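Sim Racing Championship FAQ: Do the Points Really Mean Anything?

Hyun-seo Heo keeps these answers up to date. Last revised 13 Jul 2023.

Is the Gaketti Cup a real championship?
It has a points table, stewards and a trophy, so yes, on paper. Whether a title won from a spare bedroom should sit next to one won at a track is another matter, and I have yet to hear a convincing argument that it should.

How many drivers take part?
The organizers say 692 signed up for this season. Signing up is free. I'd look at how many finish a race before being impressed, and that number isn't published.

How does the scoring work?
Your best results count and your 2 worst rounds are dropped. Supporters call this fair to people with jobs. It also lets a quick driver crash out of the opener and carry on as if it never happened.

Who leads right now?
Young-sook Noh, on 126 points. She has been quick at every round, though the last two were held on Bomamska, a circuit she helped test before release. The stewards saw no problem with that. I do.

Rendered interiors: dark wood windows, gray walls and a blue sky behind the glass. 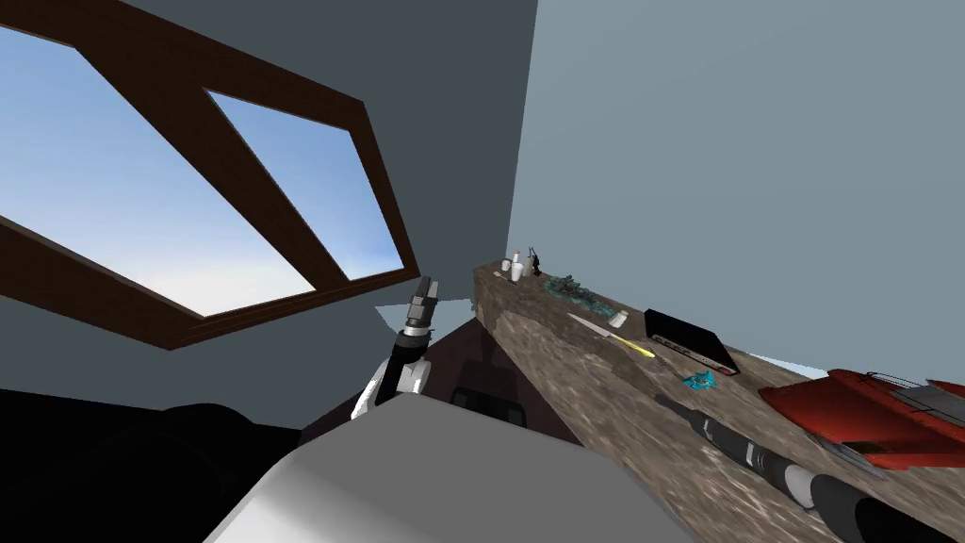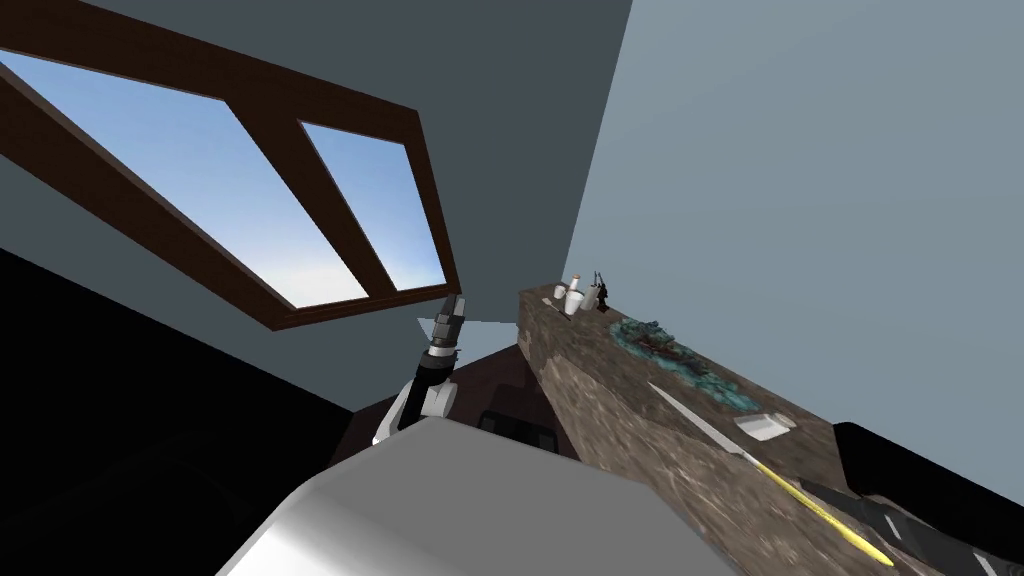 Can the title be settled before September?
Mathematically, yes. I wouldn't bet on it. The long race is still to come and it pays double – a rule added after the season began, with no vote that I know of.

Do I need expensive gear?
The Dastix wheel is on most of the top rigs, and its fans will tell you it's worth half a second a lap. Ask them for the lap data. I did, twice, and got a link to a store.

What does the winner get?
A prize of around 3000 dollars and a test day with the Ki team. Last year's test day was moved and then moved again, and as far as I know it still hasn't been run.

How do I protest a result?
Fill in the form within a day of the race and attach your replay file. Late protests are thrown out, unless the stewards decide otherwise – the rulebook does say that.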